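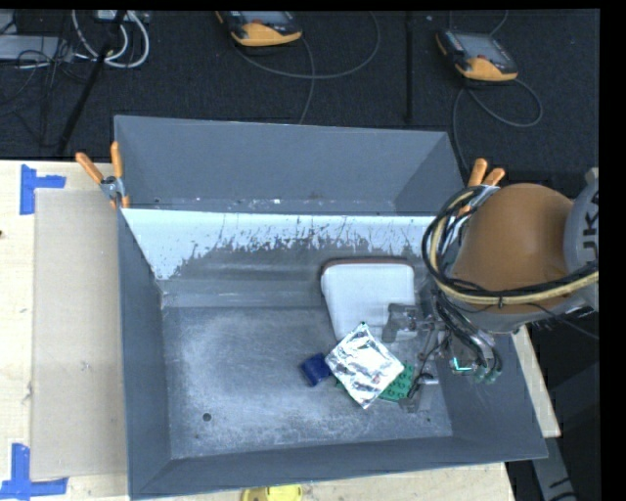

회색 상자 재고를 CSV로 정리하고 중복 행 제거하기

작성일: 2022년 12월 20일
분류: 데이터 정리 / 명령줄

창고 두 곳의 보관 상자 목록을 하나의 CSV 파일로 합치고, 중복된 행을 제거한 뒤 검색용 파일로 내보내는 절차를 설명한다. 스프레드시트 프로그램은 사용하지 않으며, 리눅스 또는 macOS의 기본 셸과 Python 3만 있으면 된다. 예시의 창고 이름은 Lerura와 Tridon이고, 목록 크기는 합쳐서 600행이다.

1. 준비 사항

작업용 디렉터리를 하나 만들고 원본 파일을 복사한다. 원본은 수정하지 않는다.

mkdir -p ~/inventory/raw ~/inventory/work
cp lerura.csv tridon.csv ~/inventory/raw/
cd ~/inventory

두 파일의 열 구성은 다음과 같아야 한다.

box_id,location,category,label,updated

box_id는 영문 두 글자와 숫자 네 자리로 구성한다. 예: LR0147, TD0032. location은 선반 번호와 단 번호를 하이픈으로 연결한다. label은 최대 40자까지 허용한다. 길이를 초과한 값은 라벨 프린터에서 두 번째 줄로 넘어가 바코드와 겹친다.

2. 인코딩과 줄바꿈 통일

한글 윈도에서 저장한 CSV는 대개 CP949로 저장되어 있다. 먼저 file 명령으로 확인한다.

file raw/*.csv

출력에 ISO-8859 또는 Non-ISO extended-ASCII가 표시되면 CP949일 가능성이 높다. 다음과 같이 변환한다.

iconv -f CP949 -t UTF-8 raw/lerura.csv | tr -d '\r' > work/lerura.csv

이미 UTF-8인 파일에 이 변환을 적용하면 한글이 깨지거나 오류가 발생한다. 그 경우에는 줄바꿈만 정리한다.

tr -d '\r' < raw/tridon.csv > work/tridon.csv

파일 첫머리에 BOM이 있으면 첫 번째 열 이름이 box_id와 일치하지 않는다. 아래 스크립트는 utf-8-sig로 파일을 열기 때문에 BOM 유무와 관계없이 동작한다.

3. 병합 및 중복 제거

중복의 기준은 box_id이다. 같은 box_id가 여러 번 나오면 updated 값이 가장 최근인 행만 남긴다. 다음 내용을 merge.py로 저장한다.

import csv

files = ["work/lerura.csv", "work/tridon.csv"]
rows = {}

for name in files:
 with open(name, encoding="utf-8-sig", newline="") as f:
 for r in csv.DictReader(f):
 key = r["box_id"].strip().upper()
 r["box_id"] = key
 if key not in rows or r["updated"] > rows[key]["updated"]:
 rows[key] = r

fields = ["box_id", "location", "category", "label", "updated"]
with open("work/merged.csv", "w", encoding="utf-8", newline="") as f:
 w = csv.DictWriter(f, fieldnames=fields)
 w.writeheader()
 for key in sorted(rows):
 w.writerow(rows[key])

updated 열은 YYYY-MM-DD 형식이어야 한다. 이 형식에서는 문자열 비교 결과가 날짜 순서와 일치한다. 2월을 "2"로, 10월을 "10"으로 적은 파일은 순서가 뒤바뀌므로 월과 일을 모두 두 자리로 맞춘 다음 실행한다.

실행:

python3 merge.py
wc -l work/merged.csv

wc의 결과에는 머리글 행이 포함된다. 중복이 하나도 없다면 601이 출력되고, 중복이 있으면 그만큼 줄어든다. label 안에 줄바꿈이 들어 있는 행이 있으면 wc의 값은 실제 행 수보다 커진다.

4. 검증

앞부분 10행을 눈으로 확인한다.

tail -n +2 work/merged.csv | head -n 10

다음으로 box_id 형식에 맞지 않는 행을 찾는다.

tail -n +2 work/merged.csv | grep -vE '^[A-Z]{2}[0-9]{4},'

출력이 없으면 정상이다. 출력이 있으면 대부분 숫자 0과 영문 O를 혼동한 경우이다. work 디렉터리의 해당 파일을 고치고 merge.py를 다시 실행한다. merged.csv를 직접 고치면 다음 병합 때 수정 내용이 사라진다.

길이를 초과한 라벨은 다음 명령으로 확인한다.

python3 -c "import csv; [print(r['box_id'], len(r['label'])) for r in csv.DictReader(open('work/merged.csv', encoding='utf-8')) if len(r['label']) > 40]"

5. 검색용 파일 내보내기

Barbu 조회 화면은 탭으로 구분된 파일만 읽는다. 쉼표를 단순 치환하면 label 안의 쉼표까지 바뀌므로 csv 모듈을 거쳐 변환한다. 다음 내용을 export.py로 저장하고 실행한다.

import csv

with open("work/merged.csv", encoding="utf-8", newline="") as src, \
 open("work/barbu.tsv", "w", encoding="utf-8", newline="") as dst:
 w = csv.writer(dst, delimiter="\t", lineterminator="\n")
 w.writerows(csv.reader(src))

6. 자주 발생하는 오류

KeyError: 'box_id'
머리글 행이 없거나 구분자가 세미콜론이다. head -n 1로 첫 행을 확인한다.

UnicodeDecodeError
2단계의 변환을 건너뛴 파일이 있다. work 디렉터리의 파일을 file 명령으로 다시 확인한다.

같은 상자가 두 번 나타남
box_id 중간에 공백이 있다. strip()은 앞뒤 공백만 제거하므로 key를 만드는 행에 replace(" ", "")를 추가한다.

창고가 늘어나면 files 목록에 경로만 추가하면 된다. Nollurmont 창고의 목록은 열 이름이 box_no로 되어 있으므로 병합 전에 머리글을 바꾼다.

sed '1s/box_no/box_id/' raw/nollurmont.csv > work/nollurmont.csv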